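Urkico round nightstand, medium brown

I bought this nightstand in July, after I had measured the place beside my bed three times. My old one was square and I hit my knee on its corner almost every week. The Urkico is round, so this problem is finished.

It came in one box from Zutammont, and I paid 130 for it, delivery included. The top and the drawer part were already put together. I only had to fix the legs with 8 screws. The instructions are short but correct, and the key in the bag was good enough for the work.
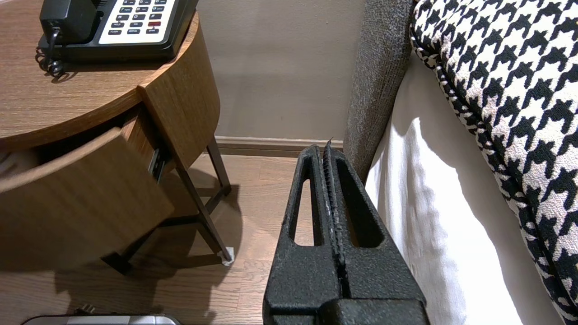
Bedroom > Nightstands > With drawer

The drawer follows the curve of the body and its front has the same wood grain as the top, which I like very much. It runs on a black metal slide. When I open it slowly it moves well. When I pull too quickly it makes a small noise, and at night I can hear it clearly. I would prefer a softer closing for this price.

The top is large enough for my desk telephone, but the cord hangs down over the front, so I must move it a little before I use the drawer. A person with a mobile phone will not have this trouble. I also looked at the Kariuki model, but it has no drawer and I need one for my papers and glasses.

The legs are dark brown metal and they stand at an angle. There are small white pads under the feet. I would choose brown ones, as white is easy to notice from the bed. On my wood floor I have found no scratches.

My points: 3 out of 5 for the drawer, and 4 for everything else. I would buy it again, but please check the width of your space first.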